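Keeping a Dog in the Yard: Gates, Gaps and Latches

Filed under Workshop and Yard. Last revised September 3, 2021

Most small dogs that leave a fenced yard go under or through the fence. Inspection should start at ground level and finish with the latch. The notes below assume a dog under knee height and a wood or chain-link fence already standing.

Measure the dog first

Take the width of the skull at its widest point and the width of the chest behind the front legs. The smaller figure is the one that matters. Any opening wider than that is a possible exit. A long-coated dog should be measured with the tape pulled snug against the body, as the coat can hide a good deal of daylight. For puppies, measure again every month until growth stops.

Cut a piece of scrap board to the smaller figure and use it as a gauge. Walk the fence line with it. Where the board passes through or under, mark the spot with chalk or a strip of tape and keep going. Do all the marking before any of the fixing.

Gaps under the fence

A gap over hard ground can be closed with a treated board screwed along the bottom rail. Over soft ground the board alone will be dug past. Use welded wire mesh bent into an L, with the upright leg stapled to the inside of the fence and the flat leg lying on the soil toward the yard. Pin the flat leg and let the grass grow through it. Turn the cut ends down before pinning; they will open a paw pad.
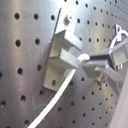
Staples should go in every 10 inches along the bottom rail and closer together at the posts. Crown staples from a hand stapler pull out of cedar within a season or two. Poultry staples driven with a hammer hold better, though they are slow work.

On chain link, a tension wire threaded through the bottom row stops the mesh from being nosed up. Fix it with hog rings and retighten it after the first hard frost. In our region that means December.

Gates

A gate sags toward the latch side. As it drops, the gap on the latch side tapers and the latch tongue no longer meets the strike squarely. Check with a level across the top rail. If the bubble is off, fit a turnbuckle cable from the upper hinge corner to the lower latch corner and take it up a half turn at a time.

Spring hinges are worth the money on any gate used by delivery drivers. The Vanum self-closing hinge has an adjustment collar that can be set with a plain hex key. The Skamo version needs its own pin, and the pin gets lost. Either will close a light gate. Neither will close a gate that drags on the ground, so plane or rehang it first.

Thumb latches rattle open in wind when the strike is worn. A gravity latch with a hole for a carabiner is a better choice, and the carabiner can go on whenever the dog is out. Mount the latch on the side away from the dog if the dog is a jumper.

Tie-outs and cable runs

A run is useful while a fence is under repair. It should never be used on an unattended dog or with a choke collar.

– Use coated cable with a swaged loop at each end. Knots in clothesline slip.
– Rate the anchor for 300 pounds. A small dog hitting the end of a line at speed loads it far more than its weight suggests.
– Place stops on the overhead line so that the dog can't reach the fence and hang itself over the top.
– Keep at least 3 feet between the end of the lead's travel and any post, tree or grill.
– Check the swivel each week for grit. Rinse it, dry it and work in one drop of light oil.

Cable that is too slack will loop around legs. Cable that is too tight pulls the eye bolts. Set it so the middle can be pressed down by hand a few inches and comes back on release.
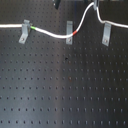 Tags and collars

Stamped tags outlast printed ones. Put the phone number on the largest line and leave off the dog's name if space is short. Split rings open with wear; replace them when a fingernail can part the coils. A slide-on plate riveted to the collar makes no noise and doesn't catch on floor vents.

A microchip is only as good as the record behind it. Look up the number once a year and confirm that the phone number is current, particularly after a move.

If the dog is already out

Leave the gate open and put a worn shirt and a bowl of water just inside it. Do not chase. Check under decks and parked cars on your own block first, with a flashlight held at eye level so that the eyes shine back.

Readers' corrections

Gudrun Sauerland of Woltgate writes that MacLeod gate springs, recommended in an earlier version of this page, are now sold with a shorter screw that doesn't reach through a standard post cap. Replace it with a longer exterior-grade screw of the same gauge and drill a pilot hole.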